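Paid participants wanted: teach a robot its way around a kitchen

Jimden is looking for patient, curious people to help us show a robot everyday kitchen jobs, and we would be so glad to hear from you. You don't need any background in computers or engineering. If you have ever cleared a table after a big family supper, you already know most of what we'd like you to pass along!

You would sit at a desk in our Rurkon office with a controller in each hand and guide the robot by remote control through short tasks in a simulated kitchen - putting groceries away, moving a mug, carrying a pan back to the counter. Every run is saved, and the robot learns from the way you did it. We have 338 runs so far and hope to reach 1,000 by the end of April, so there's plenty left to do.

Sessions last 2 hours, with breaks whenever you want them (and decent coffee). We have room for 12 people, and we'd love a mix of ages and of left- and right-handers. Your first session is all practice, so please don't fret if you drop things. Everyone does, and in our kitchen there's no mess to sweep up.

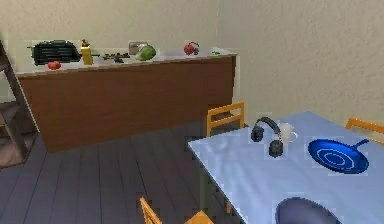
One of our simulated kitchens, with produce on the counter and a blue frying pan on the table.

To apply, send a few lines about yourself to Cuiping Cao at Jimden by 2022-03-07. Please mention which hand you favor and whether mornings or afternoons suit you better.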